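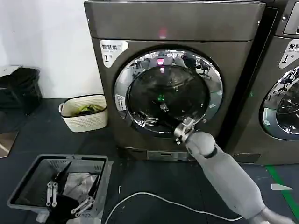
My aunt Safta always said you could tell everything about a man by how he folds a fitted sheet, so when Siu-ming Liao rolled his into a ball and sat on it, I should have got up and left. I didn't, obviously. It was nearly midnight and I had 40 minutes to go and only the crossword for company.

"Seven letters," I said, "a person who can't let go."

"Hoarder," he said, straight off. Then he asked if I wanted half a pear.

Well, I'd had no tea! So I ate his pear and told him about the flat on Gada Street, and the damp, and my brother moving to Solberg with the good saucepans (he'd left me the one with the wobbly handle -- typical). He told me he'd been learning the accordion for 14 years and could play three songs, two of them sad. I asked about the other one. He said it was sad as well, only faster.

I laughed so much a woman by the door moved her bag.

After that I went at the same time every week, even when I had nothing to wash. I took clean towels once. He noticed, I think, but he only said they looked very well cared for and handed me my half of the pear.

In March he wasn't there. I sat with the crossword and couldn't do any of it. Then in he came, soaked to the skin, with the accordion case under his coat, and said, "Four songs now," and I shoved my towels along the bench to make room.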